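About Dredison

Dredison tests whether machines can do ordinary chores. We look at household work such as clearing a table, folding towels and putting dishes away, and at small shop-floor jobs such as sorting fasteners, packing boxes and wiping down benches. Appliance makers, care homes and small factories pay us to find out what a machine can do today, before they spend money on one.

The company was started by Troels Blöndal and Ingvar Thygesen in two rented rooms in Ditcombe. Troels had spent years repairing packaging lines. Ingvar came from kitchen equipment. They had both sat through a lot of sales demonstrations and wanted to know what happened on the second day, with different dishes and a different person setting the table.

We now have 14 staff. Most of us are still in Ditcombe, and a smaller office in Lund handles software and report writing.

What we test

Our main work is a set of chores called Ididard. Each chore is written on a single page in everyday words: what is on the table at the start, what should be true at the end, and how long the machine gets. No one may touch anything in between. If a person has to step in, the attempt is marked as failed and the reason is written down.

Ididard has been run 1,559 times so far. Of those attempts, 866 were finished without help. That is a little over half, and the number hides a good deal. Picking up a cup with a handle, placed in the open, goes well on most machines we have tried. Picking up a thin plate that lies flat does not. Soft things such as cloths and bags are still the hardest group, and anything with a cord on it is close behind.

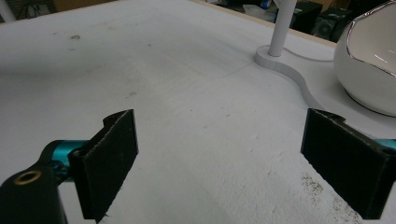 A chore also has a part that people forget to count, which is everything around the object. A person moving a dish will shift a lamp out of the way without thinking about it. A machine has to notice the lamp, decide whether it matters and leave it standing. We score this separately, and the score is usually lower than the one for the pickup itself.

Can machines do chores yet?

Customers ask us this on the first call. Some chores, in some rooms, yes. Sorting parts of a known size on a shop floor is good enough to buy, provided somebody is nearby to clear a jam. Loading a dishwasher in a kitchen the machine has never seen is not something we would recommend paying for today. Wiping a flat surface is in between. The wiping is fine, but the machines we have tested often miss dry crumbs and small specks.

We repeat the full set every August and publish the changes, including the chores where results went down.

How we work

We do not sell machines, and we take no commission from anyone who does. Customers get the full results, including the failed attempts. Site visits usually start at 7 a.m. so that we can see a room before the day's work begins in it.

A standard report takes around six weeks. If you would like one, write to the Ditcombe office and tell us which chore you have in mind, who does it now and how long it takes them. Photos of the room help. Ingvar answers most first inquiries himself.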